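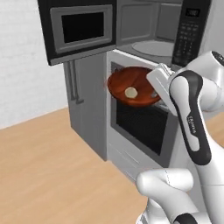 Re: [kitchen-list] small kitchens, big soup

Hi all,

Flurina wrote:

> We've moved into the smaller place at Grastidbridge and I have
> one corner to cook in, if I stand sideways. I used to make soup
> for the whole week on Sunday and now I can't even find a spot for
> the stockpot. Do I give up and buy it in cartons? Also, how do
> you all freeze it without ending up with a brick you can't get
> out of the tub? Fabian says to ask the list, so I'm asking.
> Flurina Nägeli

Don't give up! I cooked in a kitchen like that for years and made more soup there than I do now, with all this counter I mostly cover in mail.

First thing, forget the stockpot. Lend it to someone with a basement. What you want is a medium pot and a stronger soup. I cook mine down to half the water I'd normally use (lentil, split pea, squash, anything thick) and freeze it like that, then let it down with hot water when we eat it. Takes up half the room and I swear the flavor is better. The only one it doesn't work for is anything with noodles, but you shouldn't be freezing noodles anyway. They go to paste. Cook them fresh, it's eight minutes.

As for the brick – freeze it flat. I put 400 grams in a zip bag, squeeze the air out, and lay the bags on a cookie sheet until they're hard. After that they stand up in the freezer door like record albums and you can flip through them. Write on the bag BEFORE you fill it. I have eaten a lot of mystery orange soup in my life and one time it was peach puree.

If you reheat in the microwave, go at half power and stir more than you think you need to, especially with pea soup, which sits there looking innocent and then goes off like a geyser. Put a plate over the bowl. On the stove I start with a splash of water in the bottom so the frozen slab doesn't catch.

Chopping is the real headache when there's no counter. I used to do all my onions at the table in the other room on a Saturday night with the radio on, 4 pounds at a go, and cook them down slow for 40 minutes. They freeze well too, in a muffin tin, and then you're never more than one lump away from a decent start. Hermine Wieser taught me that one back when the list was still on paper.

Oh, and salt at the end. If you salt it right and then cook it down you'll be sorry.

Somebody asked in June about barley and I never answered. Yes you can freeze it, but it keeps drinking, so add extra broth the next day.

Let us know how the first batch goes, and say hi to Fabian.

Dirk Engelhardt

3 comments

Andri B.
The muffin tin onions are great, but mine stick like glue. I use a silicone tray now.

hilora
How long do the flat bags keep? I have some leek and potato from last winter and I'm a little scared of it.

Dirk E.
@hilora I try to eat mine within three months. Leek and potato gets grainy, so give it a go with the blender after you heat it up.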